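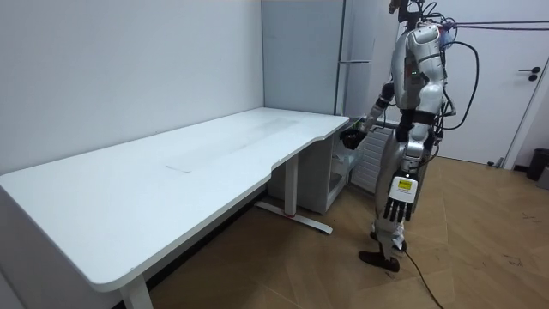
Keltier Lift sit-stand desk: eight months in

By Eskil Brekke
Last updated: November

I bought the Keltier Lift because my physio told me to stand more, and because my old desk had been my father-in-law's workbench and had opinions about where my knees went. The Keltier is white, long and electric. It goes up. It goes down. I've been using it for eight months, which is long enough to have stopped showing it to visitors.

Delivery first. It came in three boxes on two different mornings, and the courier left the heaviest one at the bottom of the driveway with a card saying I hadn't been home. I was home. I waved to him. Getting the top up the front steps took my neighbour, a blanket and language I'd have preferred her kids not to hear.

Assembly is fine if you ignore the booklet, which covers the Keltier Lift, the Keltier Lift Plus and something called the Fesham return, often on the same page. I spent most of an arvo looking for a bracket that belongs to the Fesham. Buy a decent hex driver. The key in the bag is made of the same stuff as a takeaway fork.

Now the good part. The motor is quiet — quieter than the fridge, louder than the dog. It'll do full height with two monitors, a printer and a mug of tea on top, and the tea survives if you don't fill it like a greedy person. There are four memory buttons. I use two. The third is set to a height my daughter chose and I'm scared to overwrite it.

Wobble: at sitting height, none worth mentioning. At full standing height you'll see the monitors nod when you type with conviction. I'm 188 centimetres tall and I type like I'm settling a score, so shorter and calmer people may never notice. Tightening the crossbar bolts after the first fortnight helped a lot, and the booklet does mention this, in the Fesham section.

The white finish is where I'd pause. It looks terrific for a week. After that it keeps a diary. Pens, watch straps, the underside of a laptop, the sleeve of a navy jumper — all of it gets written down. Most marks come off with a damp microfibre and a bit of dish soap. Some need a melamine sponge, used gently, or you'll trade a grey mark for a shiny patch. If you have children or drink coffee, look at the oak colour.

Price. I paid $2,281 delivered, which made me sit down, at the old desk, for a while. The Orlandini is 400 dollars cheaper and a mate has one; it's slower and it groans, but it holds his screens up just as well. The Evton is prettier than both and only comes in a size suited to a laptop and a single biscuit.

Keltier's support answered my one email in 3 days, politely, with a PDF of the booklet.

Do I stand more? A bit. I stand from nine until the first phone call that annoys me, then I push the button and come down with some ceremony. My back is better, though I also started swimming in the same month, so make of that what you will.

Four stars. I'd have gone higher without the bracket business.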